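Ustitz Kitchen Words

A word list of 2178 everyday terms for things people keep, lose and argue over in kitchens. 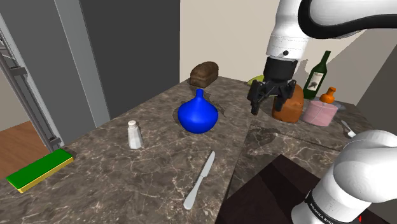
Rendered kitchen counter, dark brown marble with white and gray veins.

What's in it

One tab-separated file, words.tsv. Columns are term, plural, region and notes. The notes column is where the editors fought over whether a jug is a pitcher. It has 158 entries marked "disputed", and we have stopped reading the mail about them.

Sources

Typed in from old household lists kept in Beaulieu and Bondow. The Bondow lists spell "colander" 9 ways. We kept them all.

Known problems

Plurals of "cutlery" are wrong. Almost 15 terms appear twice, usually with different opinions attached.

Version

Last updated 12 November 2021. The September release sorted everything by the wrong column and should be deleted.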